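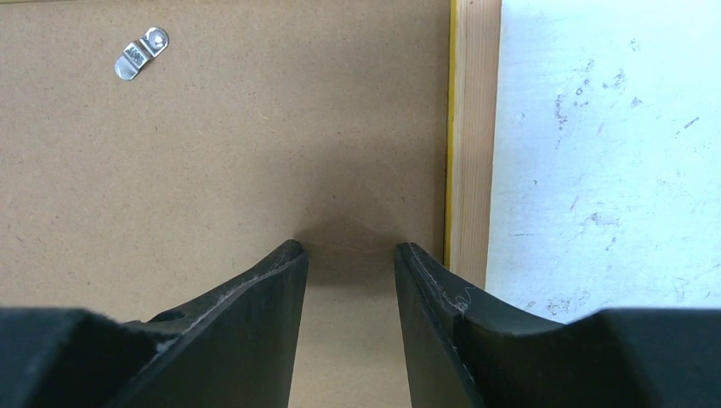
Three weeks with the Panum arm on our framing bench and I still do the backs by hand most days. That's the short version. We're a small picture framing shop, Todulside, mostly mirrors and family photos, and I wanted something to take the fiddly back-of-frame work off me. Clips especially. A little silver clip screwed down on tan hardboard, a thin strip of wood down the side, not much else for a machine to go on. All brown on brown! My eyes find the clip in no time. The arm takes its sweet time.

Rented, not bought. $900 for the month, plus delivery, plus half a Wednesday lost to setup. Manual is 114 pages and the bit on grip force is on page 87 or something, nowhere near the bit on grips.

**What it's good at**

- Picking up flat stuff that's already squared to the bench. Fine.
- Holding a frame steady while I do the corners. Really good, best thing about it. Doesn't get bored
- Same move over and over, once taught.

**What it isn't**

- Clips. Swinging a clip round on its screw is two seconds with a thumb. Panum gets it maybe half the time, and if the screw's a touch tight it pushes the whole frame accross the bench.
- Backing panels. Won't get a fingertip under the edge if the fit is snug. I use a butter knife.
- Anything white. Our white bench top gets grubby and under the big lamp it glares, and the arm seems to lose the frame edge. Grey mat under the work helped a lot.

Fingers scuff too. The rubbery black comes up pale along the edges, and they grab every bit of thread and fluff in the shop. Wipe them at lunch or you'll see it on somebody's glass.

Duyên Cù does our mirrors and tried the Brosto one at her last job. Her verdict: faster, rougher, chipped a gilt frame in the first week. So Panum wins on manners. Ahuja quoted us 2141 for a softer set of fingers and a better camera, and no, not for clips.

Would I have one at home for chores? Not yet. If it can't turn a clip I'm not giving it the good plates. For a shop doing 257 identical frames for a hotel, sure, worth a look. For one-offs, keep your thumbs.

Keeping it till the end of September becuase the corner holding is honest-to-god useful. Then it goes back.

3 out of 5. Would be a 4 if the cable was longer.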